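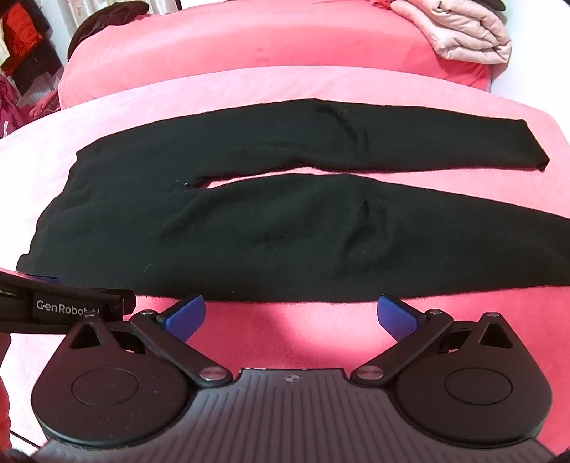
Wait for the next hardware version before placing an order, one reader suggested after the last revision of this page. We would wait only if the supplier gives a ship month in writing.

What does the starter order include?
The Hakero purchasing sheet lists 3 hand-held grippers, one charger per gripper, spare fingertips and a storage case. Software seats are billed separately by Okoro and renew in October.

What does a unit cost?
Budget 485 dollars per gripper for the first year's upkeep. This covers fingertips, cables and one bench inspection at Itard. It does not cover the purchase price, which is quoted per order. 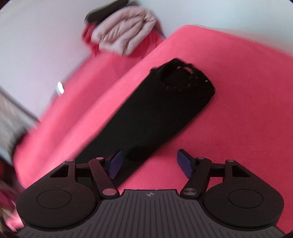

Black fabric item on pink seating, gripper open.

How many operators should we plan for?
One per gripper, plus a relief operator for every shift. Limit continuous handling to 30 minutes. Grip fatigue shows up in the data as short, jerky closings, and those recordings still cost storage and review time.

Do we need a dedicated room?
No. Furnished rooms are fine and are cheaper to book than lab space. Brustlow charges by the half day, cleaning included.
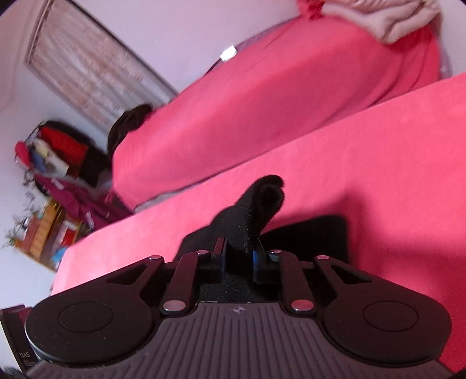 Fingertips are the line item most often left too low. Order two spare sets per unit at the start and log each change. Soft goods take up more operator time than boxes or bottles, and dark fabric needs its own check before you commit to a site: black cloth between black jaw blocks is hard to separate by eye, even against bright pink bedding. Run a short test with your darkest items and have the reviewers sign off on it before the room is paid for.

Can we lease?
Yes, with a minimum term of 18 months. Lease units may not be modified, and that rules out custom fingertips. Damage to the linkage is charged to the customer.

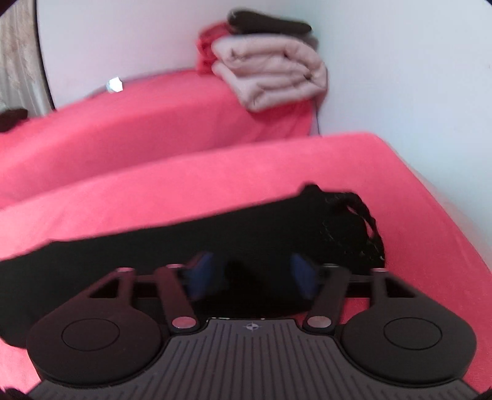

Review time should be a separate budget line, according to a comment from one of the pilot sites, which had folded it into operator wages and ran short by the second invoice. The current template has a row for it.

Who approves changes to an order?
The budget holder named on the original form. Changes in quantity need a new quote. Changes of delivery address do not.

What happens to used units at the end of a project?
Purchased units stay with the department. Leased units go back to Itard in the original case with all cables.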